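Search this site Enter keywords

Gresutico compares two-finger grippers on bag packing task

Gresutico has started a comparison of gripper fingers for two-armed robots at its test room in Trurnville. The work began in July and uses one task throughout: handling a small child's backpack, a plush toy and a flat white device on a plain tabletop.

The company sells handling equipment to packing and returns centers. Many of its customers already use suction cups on boxes and sealed pouches. Soft goods are a different matter, and requests for help with bags, straps and loose fabric have grown over the past year, the company said.

Four sets of fingers are in the comparison. Two are made by Gresutico. The other two come from Brutovach, a parts maker that supplies fingers and mounting brackets to several integrators in the region. All four sets fit the same gripper body, so a change of fingers does not require a new mount or new wiring.

Each set will be put through 500 attempts under operator control. An attempt is stopped after 40 seconds and scored as a miss if the item has not reached its place. Operators switch after every 10 attempts to limit the effect of tired hands on the results.

The scoring sheet has separate lines for the hard item and the soft ones. A flat case with rounded corners gives the fingers very little to hold on to when it lies on the table, and closing too early pushes it away. The backpack has the opposite problem. Fabric gives way under the fingers, and a strap can catch on a screw head or a cable during the approach. Gresutico is also recording how often one arm has to hold the bag while the other works – a point that matters to customers who hope to manage with a single arm.

Cable routing has taken up more time than planned. Lines to the wrist need enough slack for a full turn, but a long loop can touch the tabletop when the arm is low. The team has moved the clips twice and expects to do so again before the second set of fingers goes on.

Control software for the test comes from Hegazy, which has supplied two versions of its arm controller. The first follows the operator's hands directly. The second smooths small movements and slows the fingers just before contact. Gresutico plans to run both versions with every set of fingers, and early sessions have been used mainly to settle the speed limits.

The company has not said which fingers are ahead. Results for the hard item will be released first, with figures for the backpack and the toy to follow. Visitors from customer sites can watch a session on Wednesday afternoons by arrangement with the Trurnville office.

Brutovach said it will use the findings to decide on the tip shape for its next set. Hegazy did not give a date for the release of its second controller version. 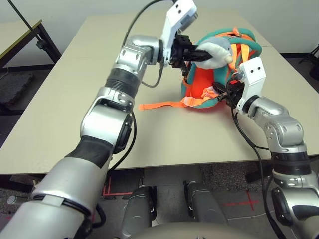
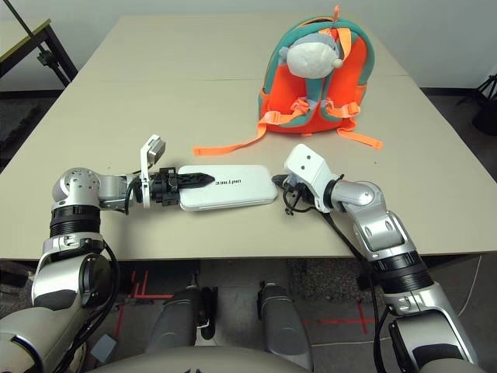
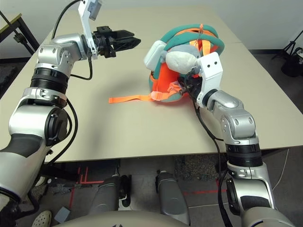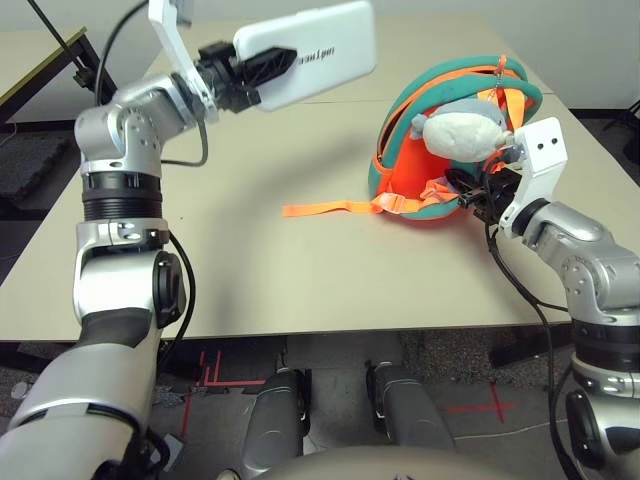
Two-arm handling test with backpack and plush toy, Trurnville.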